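Home | Animals | Space | Computers | Quizzes

Why Do Websites Fall Over?

Print this page | E-mail to a friend

Picture a snack stand with one window and one very patient person behind it. Two customers? Easy. Now send 400 at once, all wanting nachos. The line goes around the block, the cheese runs out, and somebody cries.

A website works much the same way. Every time you tap a page, your tablet sends a request to a computer called a server. The server finds what you want and sends it back. It can only answer so many at a time. When too many requests pile up, you get the spinning circle, which means "please wait" in computer, and then perhaps an error page, which means "please go outside."

One fix is to use more servers. A program called a load balancer stands in front of them like a crossing guard and waves each request to a server that isn't busy. If the Sarketti game store has 12 servers and one breaks down, the guard stops sending anyone there. Shoppers may never notice — grown-ups in the back room certainly do.

Another trick is the cache (say "cash," though you can't spend it). It keeps copies of popular pages close by, so the server doesn't have to make the same one all over again.
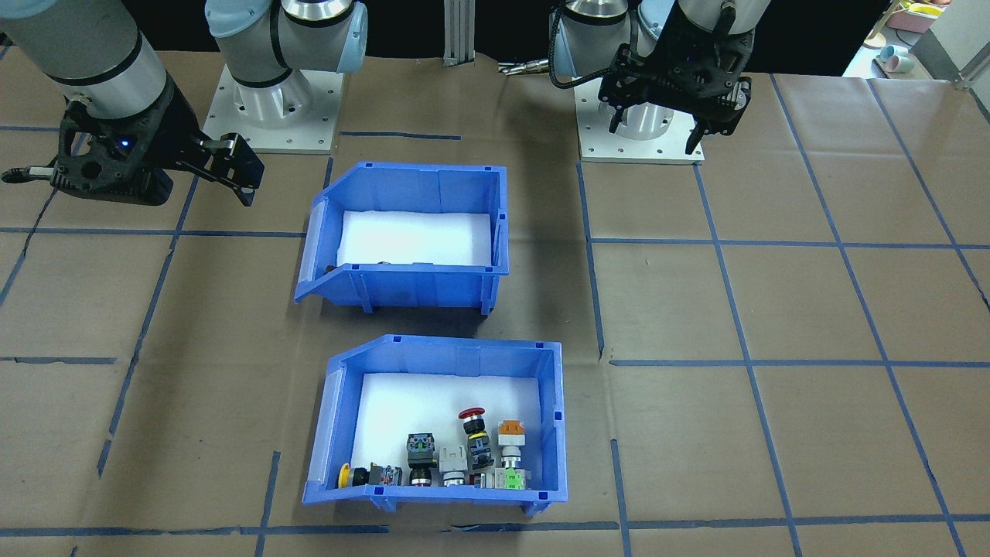
Two robot arms and two blue bins at a taped-off table.

Try it: next Saturday, ask everyone at home to ask you a different question at the same time. Now you know how a server feels.

Contact Us | Copyright Movlow Kids | Back to top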